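# How a robot practices in a pretend room

At the Kakthorpe shared workshop, people build things in the evening. There are bikes, a kite with a motor, and a robot project called Seron.

Seron is a humanoid robot. *Humanoid* means it is shaped a bit like a person, with a head, two arms and two legs. The metal parts are still being put together on a bench. The computer part is further along, and it has its own room to practice in.

## What is a simulation?

A simulation is a pretend place inside a computer. It works a little like a video game. The floor is hard, things fall down when you drop them, and a robot that leans too far tips over.

Ryota Tsuchiya started the Seron project, and he began with the room. He wanted it to be like a home, with furniture to walk around and a table to keep away from.

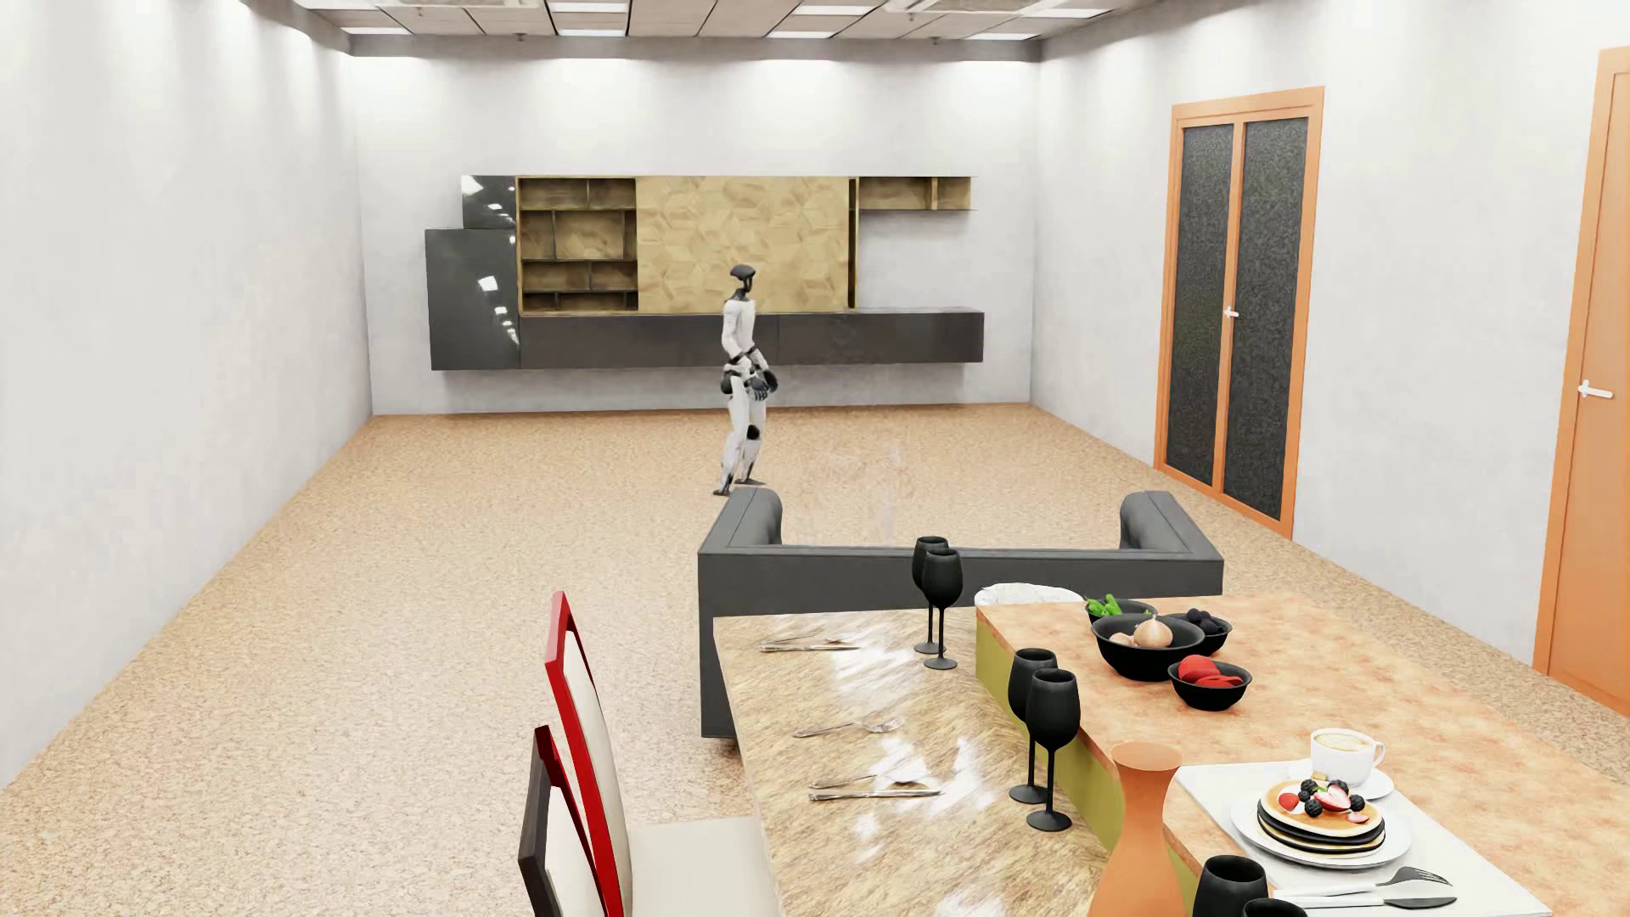

*The pretend robot in its practice room, behind the sofa.*

The pretend robot has the same leg lengths as the one on the bench. It has to have the same weight too. If the pretend robot were as light as a balloon, it would learn to walk like a balloon, and the real one would fall.

## How does it learn to walk?

Walking is hard. When you lift one foot, your whole body is balanced on the other one. You learned to do it when you were very small, so you don't think about it now.

The computer learns by trying. It moves the joints, checks what happened, and gets a score. Staying up is worth points. Falling over ends the try. Then it changes something small and goes again.

The first night the group left it running, Seron made 700 tries. In the longest one it took 17 steps. Most of the others ended after 2. A fall in the simulation doesn't break anything, so the computer can start the next try right away.

## What does the robot see?

A robot can have a camera in its head. In the simulation the camera is pretend as well. The computer works out what the camera would see from that spot and draws it.

If you look down while you walk, you mostly see the ground and perhaps your own hands. It's much the same for a robot.

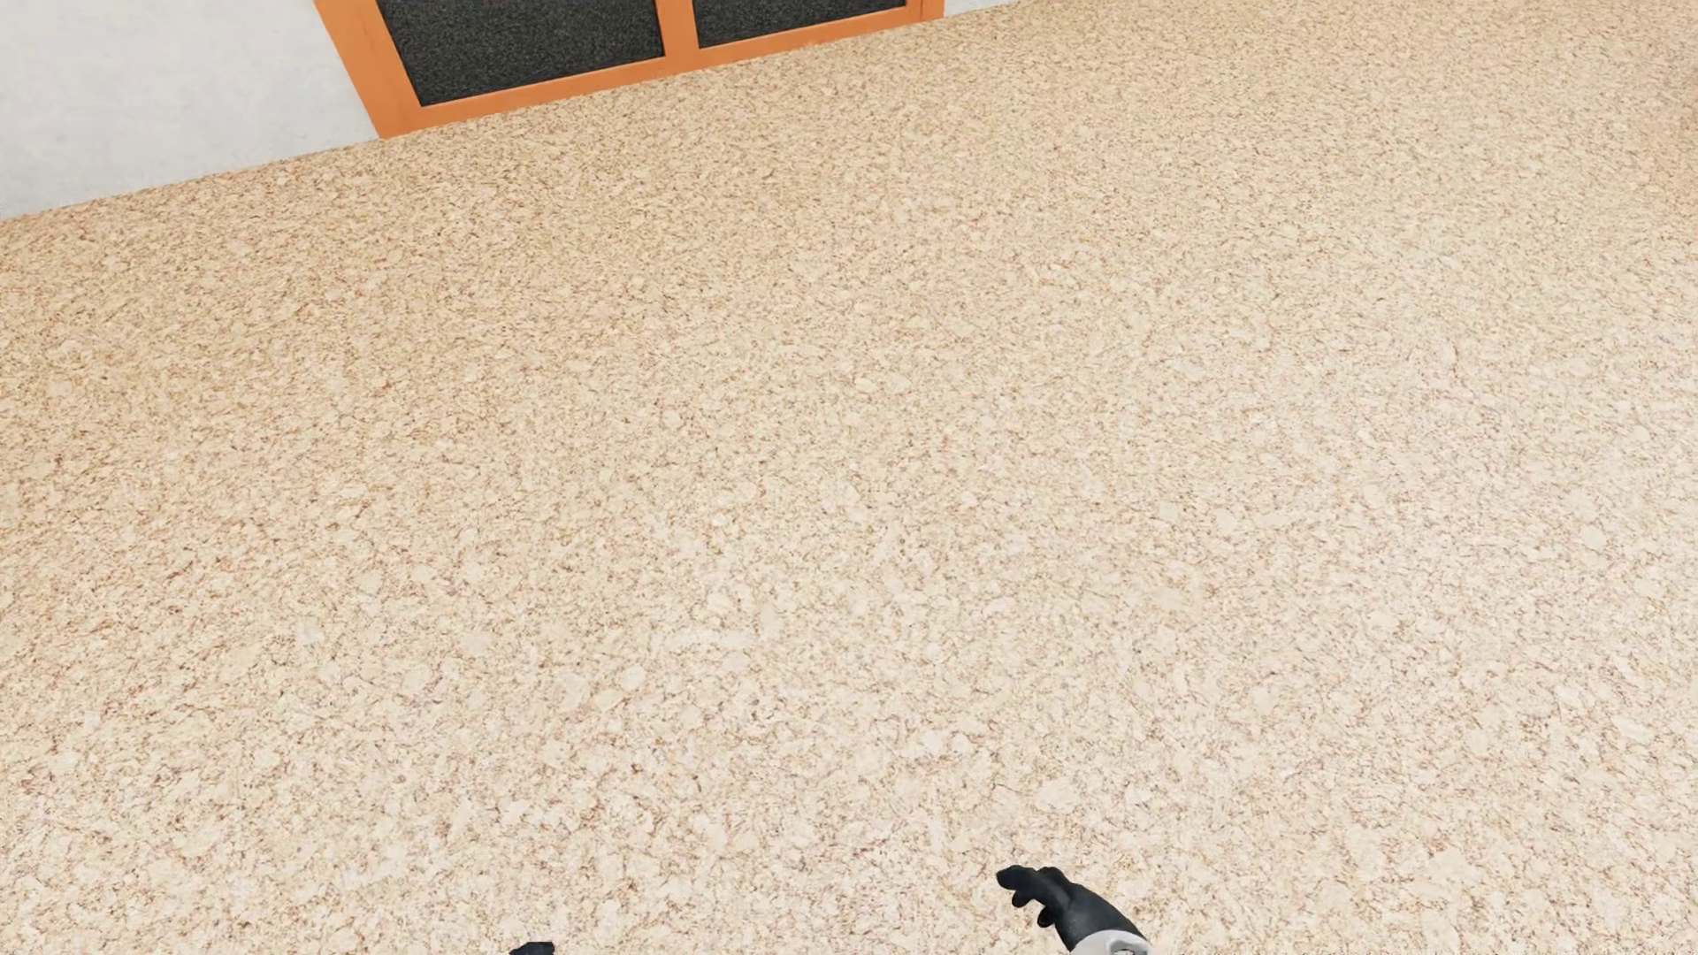 A computer doesn't know what a wall is until someone teaches it. To the computer, a picture is a long list of numbers that stand for colors. It has to find the line where the wall stops and the floor begins. It also has to learn which parts of the picture are its own hands, or it might try to step around them.

Speckled floors can be tricky. A program might take a dark speck for a small object – or miss a small object lying among the specks. Ryota wants to try a plain floor next and compare the two.

## When will the real one walk?

The legs have to be finished first. Then the real robot will hang from a strap while it takes its first steps, so that it can't hit the floor.

It will probably wobble. Real motors get warm, and real floors have bumps that the pretend one doesn't have. The group will write down each wobble and put it into the simulation, and Seron will go back to practicing there.

## Words to know

**Joint:** a place where a robot bends, like your knee or elbow.

**Simulation:** a pretend place inside a computer.

**Score:** the points a robot gets for a try.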